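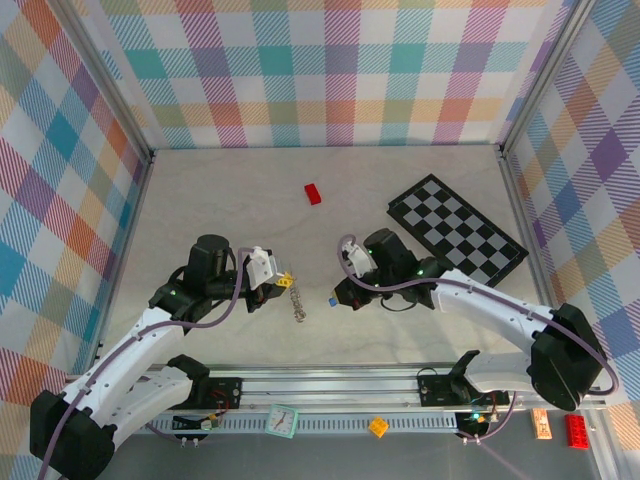 Ferkimside is running out of plaid. Tkachuk, the fabric store on the lower end of Mill Street, said on Wed 31 May that it has one bolt left of the pastel check it calls Skesent, and that when the bolt is gone there will be no more. Anyone who has been indoors in this town since winter will know the stuff: blue, teal, pink, orange, purple, yellow and green stripes on a white ground, a color for every member of the family and a couple left over for guests. It was sold for curtains. It has gone up on walls instead, in one case on three sides of a pale, marble-patterned work surface, where it has a black and gray checkerboard for company, in case anyone was feeling short of squares.

The store took delivery of 600 yards in December, having meant to order a good deal less. The supplier, Tukov, was going out of the curtain business and declined to take any of it back. For a few weeks the bolts stood between the zippers and the oilcloth, and customers walked around them. A sign reading "Cheerful!" was tried. So was a sign reading "Reduced."

What moved it in the end was a price of $5 a yard and a handwritten card suggesting it as a wall covering for people who were tired of painting. By the middle of March the store had sold 419 yards, nearly all of it to people who had seen it on somebody else's wall and gone home to look critically at their own.

The method is simple enough that the store will explain it over the counter whether or not you asked. Wash the cloth first, iron it, cut it a hand's width longer than the wall, and staple along the top edge before you touch the sides. Stripes are unforgiving. A plain fabric hung a little crooked looks like a plain fabric, while a plaid hung a little crooked looks like the house is sinking. Corners are the hard part, and the store's advice is to treat each wall as its own panel and let the joins land where they land, or cover them with something straight.

Opinion on the results is divided. Letters to this paper have called the look "fresh," "like living in a picnic," and "a lot before breakfast." One reader on Canal Street wrote that her husband had lost a pair of pajamas against the bedroom wall for most of a weekend. Another wanted it known that she had put up pink plaid in 1988 and received no coverage at all.

There is also the matter of what goes with it. Tkachuk recommends white, or wood, or "something quiet." Ferkimside has largely ignored this. A mint-green clock does surprisingly well in the same room, as do red and yellow toy bricks, which most households already have on the floor at no extra cost. A red block left out on a pale table looks almost as if it had been chosen. Floral cushions were attempted at the dentist's office and have since been withdrawn.

The last bolt is being sold with a limit of 4 yards per customer, a rule the store introduced after a man came in with a hand truck. That is enough for a modest alcove, the inside of a closet, or a tablecloth if you are the sort of person who reads labels and does as they say. Remnants too small to measure are in a basket by the register and go by the handful.

A replacement is on its way. The new fabric is beige, with a slightly darker beige running through it, and the store has ordered it by the single bolt. Tkachuk is open Tuesday to Saturday from nine, and staples are kept behind the counter - ask for the short ones if your walls are thin.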